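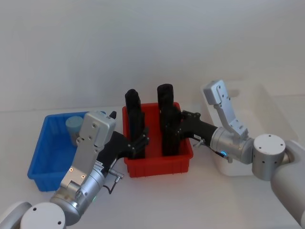
Raili Halonen
Lecturer in Applied Robotics and lead author, Machines That Tidy

Chapter 4
Sorting, Stacking and Putting Away

Ask a roomful of people what they want from a home robot and you will hear the same wish over and over: put things where they go. It sounds like such a small request! A four-year-old can do it (when in the mood). Yet tidying is one of the best problems in the whole field, and I have looked forward to writing this chapter more than any other.

Chapter 3 dealt with a single arm picking up a single object. Now we add a second arm, a few bins and a choice about what belongs where. Two black objects standing upright in a red tray make a fine starting point. Each arm can take one, but both hands have to work inside the same small space, and a tray wall that a person would barely notice becomes something to plan around.

Think about what your own hands do when you clear a kitchen counter. You loosen your grip on a sponge and tighten it on a jar. You nudge a cup aside with a knuckle to reach what is behind it – and you do it while talking to someone. Every one of those moves has to be programmed, learned or lucked into by a machine.
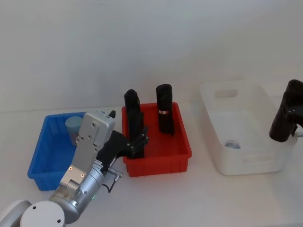

So, can machines do this work yet? Partly, and the part they can do is exciting. On a shop floor, where the parts are known and the bins stay put, sorting by machine is ordinary work. Homes are harder. Bins get moved, lids get left on, and soft things change shape the moment you squeeze them.

There is also the matter of how often a robot gets it right. Suppose a machine puts away 900 items and drops 30 of them. In a box of clothespins you might shrug. In a cupboard of glasses you would unplug it.

We begin in Section 4.1 with choosing a grip, then move on to sharing a workspace between two arms. Before you read further, try the warm-up: tidy a desk drawer wearing thick gloves, with one eye closed, and write down each time you have to try again. Keep the list handy. You will need it for the first problem set.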